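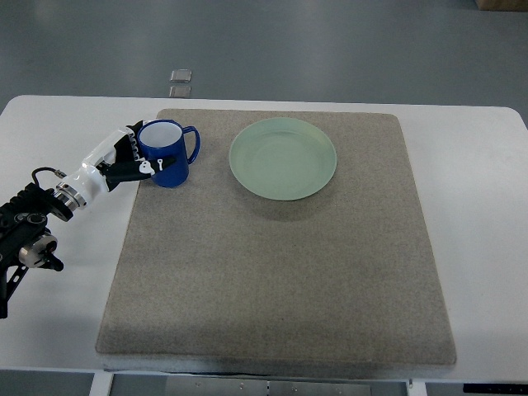
Progress report: Drirnthorpe Local Wool Project, second period

Prepared by Asuka Miyazaki for the Gatham Fund

Where things stand

The short version is that we have collected wool, had some of it washed, and sold very little. The application promised that by now farms around Drirnthorpe would have a paying outlet for fleeces they used to burn or bury. I was doubtful about that line when we wrote it and I am more doubtful today.

Collection

Farms brought in 2,267 pounds of raw fleece between April and the end of June. That beats the target, and I would ask you not to read much into it. Farmers are glad to have fleece hauled off for free. Whether they would still bring it if they had to skirt and sort it first is another question, and we haven't tested it. A good share of what came in was matted or full of burrs, and 200 pounds went straight to compost.

Washing

The scouring line at Trisville was down for most of May. Minja, our backup, took one load and returned it late and still greasy. They have offered to wash it again at no charge. I have accepted, though I don't expect much from a second try on the same equipment. The Trisville crew did good work once they were running, and I would rather pay them more and wait than split the job again.
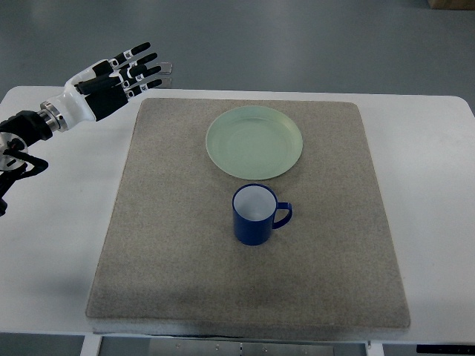
Gray felt mat on a white table.

Sales

Felt goods were supposed to carry the budget while we looked for a buyer for loose wool. Sales so far come to $700, nearly all of it from the spring fair, where people are in a mood to buy things. The two shops that agreed to stock us have not reordered. One told me the price was fine and the color was dull. The other has not called back.

The plan assumed that shoppers would pay extra for a local label. We have no evidence of that yet. Several people at the fair said they loved the idea and then bought honey from the next stall.

Insulation batts may be a better use for the coarse grades. A builder in Gatham has asked for a sample - a small one, with no commitment - and we will send it once the dry weight is settled.

Spending

We are under budget, mainly on account of the Trisville delay. Please don't count this as savings. The washing bill will arrive in the next period, and freight has gone up.

Next period

We will stop taking unsorted fleece in September. Collections will probably drop, and we would like to change the target to clean wool, weighed after washing. The shop display money should move to the insulation sample. We need your written approval for both changes before the August intake.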